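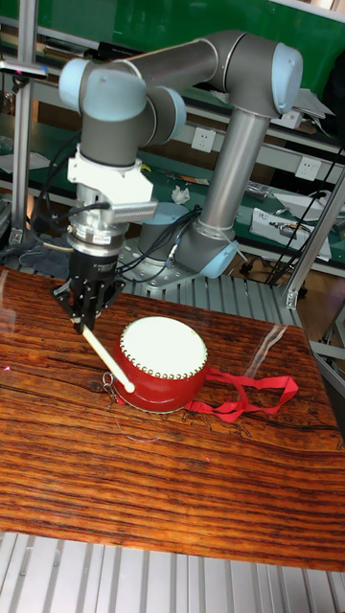

북채를 쥔 로봇 팔과 작은 빨간 북. 플루릭(Plurik) 공개 행사, 2021년 7월 7일.

북 치는 로봇을 보러 갔다가

플루릭이 연구실 문을 열고 손님을 받는다기에 신청서를 냈다. 안내문에는 "로봇이 음악을 배우는 현장"이라고 적혀 있었다. 나는 이런 문구를 보면 일단 의심부터 하는 사람이다. 지난 몇 년 동안 커피를 내리는 로봇, 붓글씨를 쓰는 로봇, 국수를 삶는 로봇을 차례로 구경했고, 그중 다시 찾아가고 싶은 것은 하나도 없었다. 이날 손님은 모두 21명이었고 절반쯤은 부품 회사나 학교에서 온 사람들 같았다.

진행은 타마시 케레케시(Tamás Kerekes) 씨가 맡았다. 말이 빠르고 질문을 피하지 않는 사람이어서 그 점은 마음에 들었다. 다만 첫 슬라이드에 적힌 "인간의 리듬감에 다가선다"는 문장만큼은 끝까지 설명을 듣지 못했다. 내가 물었더니 홍보 쪽에서 쓴 표현이라고 했다. 그러면 빼면 될 일이다.

시연 프로그램의 이름은 아르카리(Arkari)라고 한다. 사람이 미리 보여 준 동작을 바탕으로 팔이 북채를 잡고 북 쪽으로 가져가는 과제라고 했다. 설명만 들으면 간단하다. 막대기는 가늘고, 쥐는 위치가 조금만 달라져도 끝이 가는 곳이 크게 달라진다. 사람은 손목으로 그때그때 고치지만 기계는 그 차이를 어디선가 알아내야 한다. 여기까지는 나도 고개를 끄덕였다. 문제는 그다음이다. 케레케시 씨가 띄운 표에는 시범 동작 200회를 모았다고 되어 있었는데, 같은 북과 같은 책상으로만 모은 것인지 물으니 "현재로서는 그렇다"는 답이 돌아왔다. 현재로서는, 이라는 말을 나는 이런 자리에서 너무 자주 들었다. 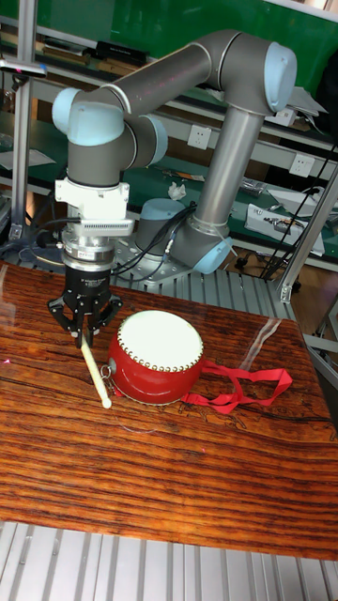

옆에 서 있던 맥신 러더퍼드(Maxine Rutherford) 씨는 나보다 너그러운 편이었다. 공장에서 오래 일했다는데, 정해진 좌표만 오가는 팔에 익숙한 눈에는 집게로 막대를 쥐고 그 끝을 물건에 갖다 대는 일만으로도 볼거리가 된다고 했다. 틀린 말은 아니다. 나도 용접 라인에서 본 팔들과 비교하면 훨씬 까다로운 일을 시키고 있다는 점은 인정한다. 그래도 까다로운 일을 시킨다는 것과 그 일을 잘한다는 것은 따로 따져야 한다. 주최 측 발표는 이 둘을 자꾸 섞었다.

성공률 이야기가 나온 것은 질의응답 때였다. 태머신 와카(Tamsin Waaka) 씨가 손을 들고 무엇을 성공으로 치느냐고 물었다. 좋은 질문이었다. 답은 북채 끝이 북 면에 닿으면 성공이라는 것이었다. 소리의 크기도, 박자도, 두 번째 타격까지 걸린 시간도 기준에 없었다. 그렇다면 이것은 접촉 과제라고 불러야 맞고, 안내문의 "음악"은 지워야 한다. 와카 씨가 박자 기록이 있느냐고 다시 묻자 8월에 나올 자료에 넣겠다고 했다. 나오면 읽어 보겠다.

비용에 관한 대답도 흐릿했다. 교육용으로 보급하겠다는데 누가 이 장비를 놓을 수 있는지가 빠져 있다. 팔 한 대로 끝나는 일이 아니고 받침과 틀, 집게, 배선, 그것을 손볼 사람까지 있어야 한다. 플레처 탭셀(Fletcher Tapsell) 씨는 자기네 학교 음악실에는 북채가 모자라서 아이들이 돌려 쓴다고 했고, 몇 사람이 웃었다. 나는 웃을 일인가 싶었다.

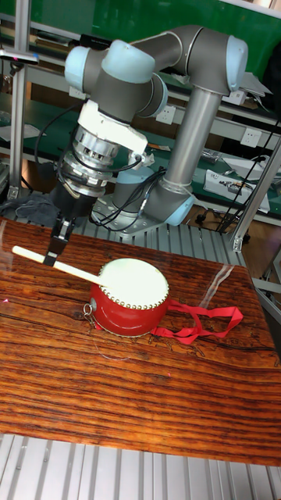

북이 조금 밀리거나 돌아가 있어도 로봇이 알아서 맞추나요?

발표자의 설명으로는 시범을 모을 때 북의 위치를 조금씩 바꾸었기 때문에 그 범위 안에서는 따라간다고 합니다. 범위를 벗어나면 시범을 새로 모아야 하고, 다른 크기의 북은 아직 시험하지 않았다고 했습니다. 범위가 몇 센티미터인지는 자료에 적혀 있지 않았습니다.

나이오 탭셀(Ngaio Tapsell) 씨가 돌아가는 길에 그래서 결론이 뭐냐고 물었다. 기술 자체가 헛것이라고 생각하지는 않는다. 가는 도구를 쥐고 그 끝을 다루는 연구는 필요하고, 북은 결과가 눈과 귀로 바로 확인되니 시험 대상으로 나쁘지 않다. 내가 못마땅한 것은 포장이다. 배포된 책자는 11쪽인데 실패 사례를 다룬 쪽이 없다. 실패를 보여 주는 편이 훨씬 설득력이 있을 텐데, 어디를 가도 이 부분은 비워 둔다.

다음 행사는 플롤테로(Ploltero)와 함께 연다고 한다. 참가 신청을 받는 게시판에는 벌써 북 두 개로 합주를 한다는 글이 올라와 있다. 합주라고 쓰려면 최소한 두 소리 사이의 시간 차이는 재서 내놓기를 바란다. 신청은 해 두었다.

사진은 모두 행사 당일 것이며, 이름은 본인들의 허락을 받고 적었다. 발표 내용을 잘못 옮긴 곳이 있으면 댓글로 알려 주시면 고치겠다.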